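Flilateck Modular Rooms: Frequently Asked Questions
Maintained by Rowena Enriquez, Technical Support. Revised 9th September.

What is the difference between the Lunde and Stalstead panel systems?
Lunde panels are for dry interior partitions. Stalstead panels have a sealed core and can be used where the wall is washed down. The two share the same locking edge but not the same floor track, so order the track that matches the panel.

What is the standard panel width?
1,000 mm, measured between locking edges. Cut panels are available from the Noltthorpe warehouse but cannot be returned.

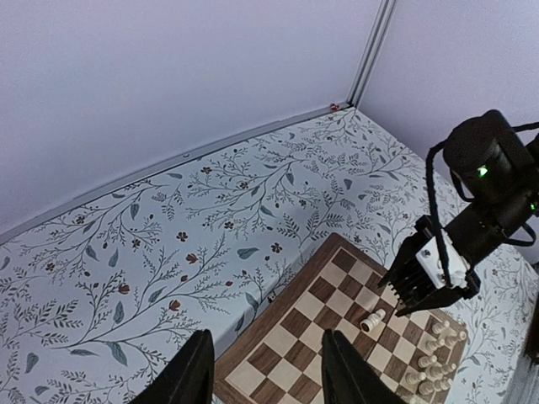

Corner joints are the most common source of support calls. Two walls must meet at 90 degrees before the cover strip goes on; the strip will not pull a bad corner into line. A narrow metallic strip running down the seam between two pale walls, as shown, is easy to check by eye with a light held to one side. If the gap changes from top to bottom, loosen the floor track and reset the second wall.

Can I fix shelves to the panels?
Yes, using the insert anchors. Do not use self-tapping screws in a Stalstead panel — they break the seal and void the warranty. 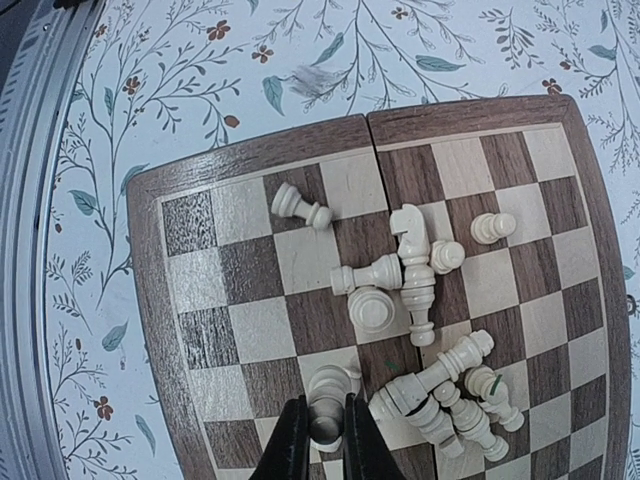 Anchors go in at least 50 mm from any locking edge. Heavier items need a backing plate, which has to be fitted before the panel is raised. There is no way to add one later without taking the wall down.

How do I clean the surface?
Mild soap and a soft cloth. Solvents will dull the finish. Light scuffs on a Lunde panel can be painted over after a wipe-down.

My panels arrived in January and feel tight in the track. Is this a fault?
Usually no. Leave them flat in the room overnight before fitting. 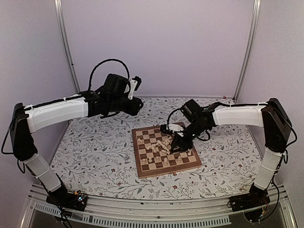

If they are still tight the next day, check the track for packing foam and measure it at both ends. Send both readings with the batch number printed on the locking edge.

Which part number do I need for replacement cover strip?
1,473 for both systems. It is sold by the length, uncut.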